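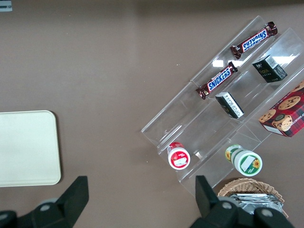

*Wrist view, acrylic organizer and tray, Judero picking station*

**Ticket 174: grasp planner puts targets on reflections**
Opened by: Giuliana Huaranga
Component: Plikell (perception)
Status: fixed in branch, needs review

**Symptom**
Asked for a Snickers, Plikell returns a nice mask in the RGB image, then a grasp pose 50 mm under the tabletop. The clear panels and the bright light reflections on them wreck the depth. The foil packets in the basket do it too, but less often.

**Tried**
- Re-ran hand-eye calibration. No change.
- Raised the depth confidence cutoff. Bad points gone, and so was half the candy bar.
- Turned on Lunde's hole filling. It happily filled the compartments with table!

**What worked**
I stopped trusting depth inside the organizer. We now fit its CAD model to the edges in RGB, intersect each mask with the known trough surface, and take the height from there. I love how small this patch is. Over 200 replayed requests, bad poses dropped to 5, all of them on the two round containers with the lids facing out.

**Still open**
- Cylinder masks sometimes stop at the lid. Probably needs a shape prior.
- Ernow caches the old collision mesh, so restart it after pulling or the planner will refuse every pose.

Logs and replay config are attached. Please try it on your own bins, I'd love to see more numbers!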